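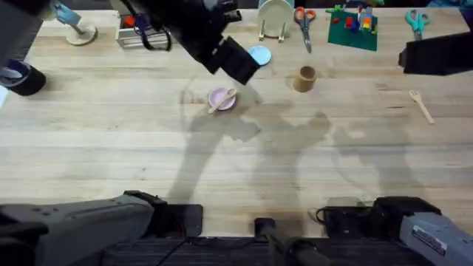 Household goods supplier Grorstead has moved part of its sample sorting at the Pelovby site to robot arms, the company said on August 13, 2021. The arms work in pairs at wooden tables, handling the mixed items staff used to sort by hand, among them a pink bowl, a wooden fork and a light-blue lid. The system was set up by Soron.

The 25 people in the sorting room keep their jobs and pay grade. Most now lay out the tables, check results and step in when an item is dropped. Shifts have been cut from nine hours to eight, and 7 employees have moved to the repair bench. Staff have asked for more training before a second room is converted in February.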